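Search this site
Search

A visit to the Grerkance food trade fair

I went over to Grerkance in August for the trade fair, mostly to look at sweets and packaged snacks for the shop. It runs in the old bus depot at Sistach, two stops past the river, and it opens to buyers at 8 in the morning. I was there soon after and stayed until they started switching the lights off.

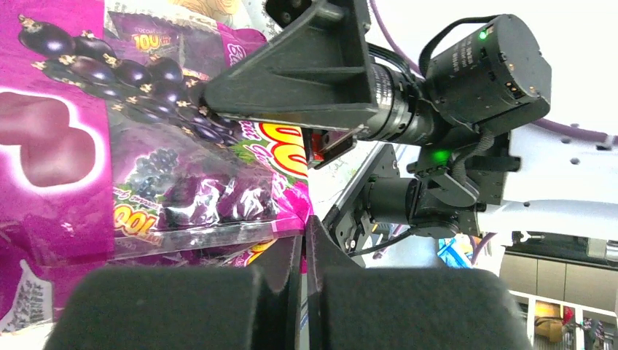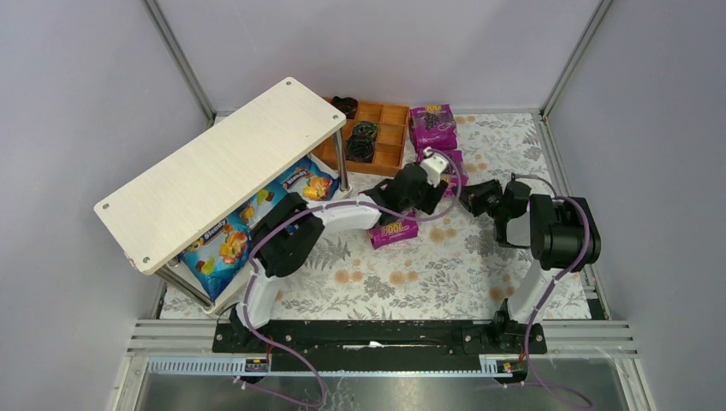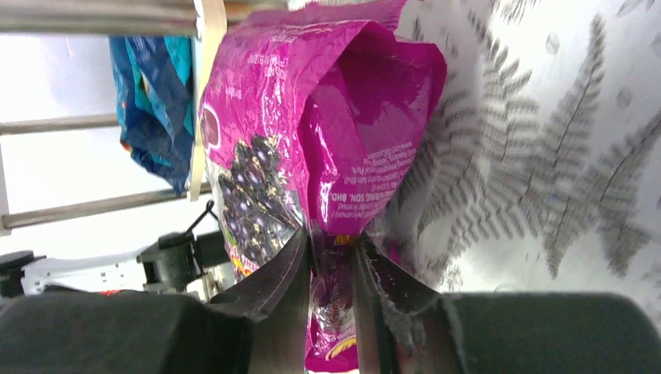

Bagged sweets, Grerkance.

Entry was free with a trade card. Without one it was 17 at the door, and the queue for that was much longer. The badge printer had stopped working so everyone got a sticker with their name written in marker pen. Mine came off before lunch.

The catalogue listed 584 exhibitors over two floors. The ground floor was mostly drinks, oils and tinned fish. Sweets, biscuits and nuts were upstairs, and so were the packaging firms. The floor plan in the catalogue had the two staircases the wrong way round, so allow extra time if you have appointments.

Prices for bagged sweets were up on last year from everyone I spoke to. Fruit flavours are still what most importers want to sell you, with grape and blackcurrant well ahead of the citrus ones. Minimum orders are the problem for a shop our size. Most wanted a full pallet. Robles, who have a warehouse near the port, will do mixed cartons from 100 bags upwards, and they don't mind which flavours you put together. Delivery is extra, and they only come inland every other week.

I also sat in on a talk about shelf life and labelling. It was useful on date marks and on stickers added by the importer, which have to stay put and must not cover the batch number. The speaker ran over and there was no time for questions. The slides are meant to be sent round by email – mine haven't come yet.

Hiteck had a large stand for sealing machines and bag film. I asked about small runs of printed bags and was given a price list that starts well above what we would ever need. The plain bags with a clear window were more reasonable, and I took a few samples home.

Food on site was poor. There was one café for both floors and it had run out of sandwiches by one o'clock. The bakery opposite the main gate is better and cheaper, and has seats at the back.

Getting home was slow. The shuttle to the station stops at five, before the fair closes, and after that it is the ordinary bus or a long walk. I would go again, but I'd book the earlier train and do the upper floor first.

Last updated: August

We use cookies to improve your visit to this site. Accept / Manage settings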